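**Equipment Planning Meeting, Emstead Counter Service Group**
Minutes, April

Item 3. Lid handling at the Corside counter

The group reviewed the request for an automated lid dispenser. Lids are at present placed and taken by hand at the organizer on the counter shelf.
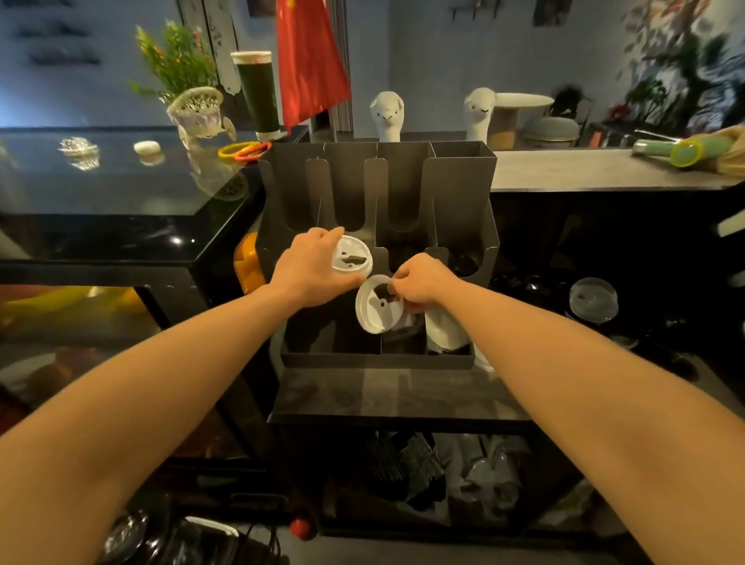 *Photo: Corside site survey*

Trurthorpe quoted $497 per unit, installation excluded. Sugiyama quoted $400, with delivery in 13 weeks. Members noted that neither quote covers lids of more than one size.

Moved and carried: that one Sugiyama unit be budgeted for trial at Corside. Purchase of further units was deferred.

Action: the secretary to request revised terms from both suppliers.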